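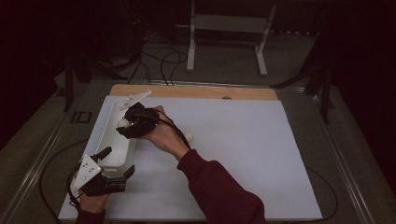 January 11, 2018
Posted by Celeste Frade
248 shares | 18 comments

OK quick one, I have to be out the door soon and I still haven't eaten. Promised I would write up the ball situation so this is the ball situation.

Background for anyone new. We play table tennis in the back hall at Meireles, badly, and in December the ball storage finally fell apart. I mean the bag. The old drawstring bag with the hole in it, the hole that Vasco Barros fixed with tape, and then the tape came off and took a bit more of the bag with it. Balls under the radiator. Balls in the coat pile. I found one in my boot when I got home and drove around with it in the cupholder for a week.

So - new rule for the new year, no bags. Trays.

The trays are the plain white plastic ones from Braledar. Long, rounded corners, a slot at the end to get your fingers through. I went back and forth on the ones with lids and I'm glad I skipped them. A lid is one more thing to lose and we'd have lost it by the second week, I know us. Open top, stick it on a table, throw the balls in, carry it off by the handle. Done.

Things I got wrong at first:

Bought one tray too small. Fine for a kitchen drawer, hopeless for this, a ball dropped from any height goes straight back out again. You want tall sides. Mafalda Cordeiro has the small one now for her seed packets and she's very happy with it.

Put the tray in the middle of the table. Don't. Put it off to one side, so there's an open bit of table to work on and you're not reaching over the thing all evening. I'm right-handed so it goes on my left. Vitória Cunha does it the other way and gets annoyed when she comes in after me. We've agreed that whoever gets there first picks.

Didn't cover the table. This was the big one. The bare wood has a seam and the balls find it every single time and then off they go, tick tick tick, across the floor. Something pale and smooth on top is so much better, and you can see hairs and grit on it too, so you know when to wipe.

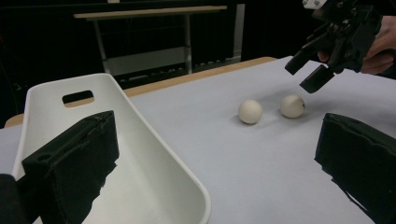

On to washing, because Aarti Rathore asked twice in the comments and I never answered, sorry Aarti. Lukewarm water, one drop of dish soap, a soft cloth. Not hot! I did hot once and got something closer to an egg. Rinse, roll them on a towel, leave them until they're dry all over before they go anywhere near a tray. I do mine at night and put them away in the morning. Do NOT use the rough side of the sponge, it takes the shine off, and then the print, and after that you can't tell whose they are.

Do you need to wash them at all? Well. Pick one up at the end of a Meireles evening and look at your fingers. That floor gets mopped when somebody remembers.

Next, what to throw out. I was bad at this. I kept everything, I had balls from before my knee surgery. Now it goes like this -

Spin it on the table. If it wobbles, out.

Squeeze it, gently, all the way around. Soft spot, out.

Hold it up to a lamp and turn it slowly. A crack shows up as a thin line. Out, and don't tell yourself it's a hair.

Dents can sometimes be saved with warm water but I've stopped trying, it never comes back quite round and then you blame your backhand for a month.

The rejects aren't trash straight away. Vasco takes some for his nephews, who draw faces on them. The cat gets one. After that they really are trash.
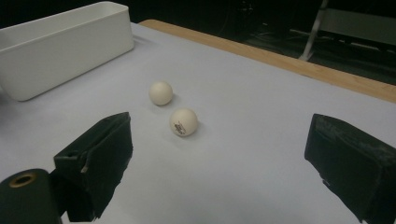

Mixing brands was the other argument this winter, and it went on far too long for what it was. My side of it: pick one kind and stick to it. We had Flakari ones from the bulk box and then a sleeve of Rirkosach that came free with somebody's paddle, and they bounce a little diferent, just enough that you notice on serve. Vitória says it's all in my head. Maybe! But sorting them is a pain either way because you have to find the print, and the print is tiny. Look at the two by the bin, the closer one has its little dark logo turned toward you and it's still too small to read, and the far one could be anything from that side. So you end up turning every ball over, one by one. What I've started doing is putting a marker dot on the Rirkosach ones, opposite the logo, and now I get it right most of the time without my glasses.

The Flakari box is 600 balls by the way. I didn't read the listing properly. They're in my hallway. If you play anywhere near us please come and take some, I'm serious, the box is blocking the closet with the vacuum in it.

What else. Label the trays? I did, masking tape on the bottom, "GOOD" and "PRACTICE". The tape is on the bottom so you can't see it when there's anything in the tray. Will move it to the end this week, or next.

Also somebody asked if the trays stack. Yes when they're empty. When they're full, no, or yes for a moment.

Still don't have a good answer for getting balls out from behind the radiator. At the moment it's a yardstick and whoever has the longest arms. If you've got something better leave it below, I'll read them tonight after we play.

Have to go, my toast is cold and I can't find my keys. Paddle post soon, I've had the rubber sheets sitting here since before the holidays and no glue.

- C.

18 comments | 2062 views

Recent posts
The bag is dead
Knee update, and a new pair of shoes
Soup for after practice (the green one)
Why is the back hall always so cold
What I keep in the car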